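The box that reached my desk in February weighed almost nothing and held one yellow network cable, bought from a shop in Fledton. Everything else was padding. I have been getting boxes like this for years, and I have started to wonder who all that wrapping is meant to please.

The padding in question was black bubble wrap, which sells for more than the clear kind. Kunwood, which makes it in 300-foot rolls, says the color protects "privacy and presentation." I can see the privacy. If you ship jewelry, you may not want it showing through a torn corner. A cable needs no such discretion.

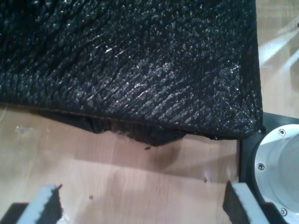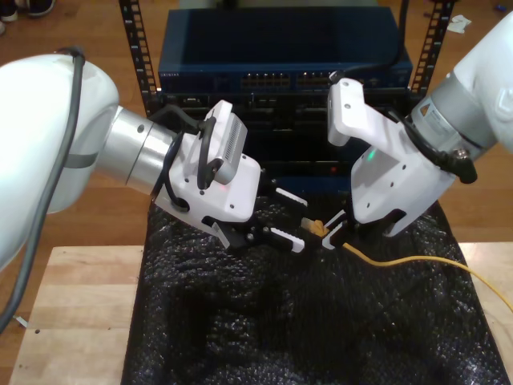 *Black wrap on a pale wooden table.*

Ngozi Adeyemi ran the packing floor at Clegg, a parts seller in Trurnness, for 15 years, and she is less patient with the stuff than I am. "People bought it because it looked expensive," she told me. "Then they used twice as much, so it would look more expensive." One spring she went through 3883 returned orders, looking for damage she could blame on thin wrapping. Most of the broken items had been packed in plenty of it. They had been loose in a box that was too big.

Her advice is dull, and I believe it. Put the bubbles against the item. Tape the wrap to itself so it stays put. Fill the corners, close the lid, give it a shake. If it rattles, get a smaller box before you reach for more wrap.

Cables she would leave out of the whole business. Coil them wide, tie them once, use a padded envelope. What hurts a network cable is a sharp bend near the plug, or a snapped clip, and a big sheet of wrap rolled tight around it can cause the first while trying to prevent the second.

Kunwood's sales sheet also makes much of reuse, with a promise of "trip after trip." Mine has been folded into a drawer for a few weeks and a fair number of the bubbles have gone flat along the creases. I still have some 200 feet of the clear kind in the closet, left from a move, and it pads a dinner plate just as well. The black piece is under my printer now, where it has done nothing for the noise.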